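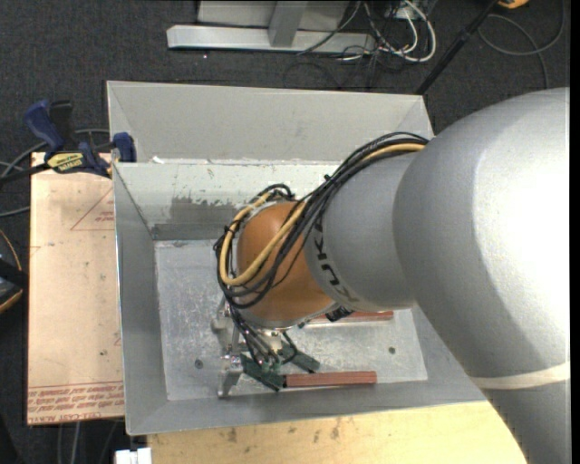
Clernuna, back workshop, December

Sheet-metal tray is on the light wooden table now, out of the way of the door. Rizal and I moved it before lunch. The table takes the weight fine, but it rocks a little on the left rear leg. Folded card under it for today, proper shim later.

Condition of the tray: floor is flat and usable, scuffed all over. The back wall is the worst part. Scratches and small chips on the inner face, and a darker gray smudge near the left side. I wiped the smudge with a damp rag and then with soap, no change. Melur thinks it is old grease that got baked on when the tray was near the heater at Rodham. I'm leaving it. The chips I went over with a fingertip and none of them catch.

Sloped walls are good for what we want. Anything dropped near the edge slides back to the floor and stays there. The old straight-sided box let the sticks lean up in the corners and we spent half the morning fishing them out.

Sticks: laid out flat near the front, parallel, the copper-brown wooden one first and the thinner brown strip a bit behind it. The thin ones come from the Setiawan bundle, which was marked 392 on the label. Ningsih asked if we could keep the two sizes in separate bags from now on. Yes, please. They were all in together and the thin ones had picked up a bend from lying under the others. I put 15 of the bent ones under the heavy book on the windowsill and will look at them again before we close up for the month.

Tried two wood finishes on offcuts while the glue pot was warming. The darker one shows better against the gray floor. The pale one disappears under the ceiling lights, especially toward the back wall where the shadow falls. Stay with the darker.

To do:
Shim for the table leg (ask Unai, he has the hardwood scraps)
Felt or rubber under the tray so it stops creeping
Second bag for the thin strips, labeled
Find out from Rosario if the Plukuvham order has shipped

4:40 pm. Swept up, rag in the bin, book still on the sticks.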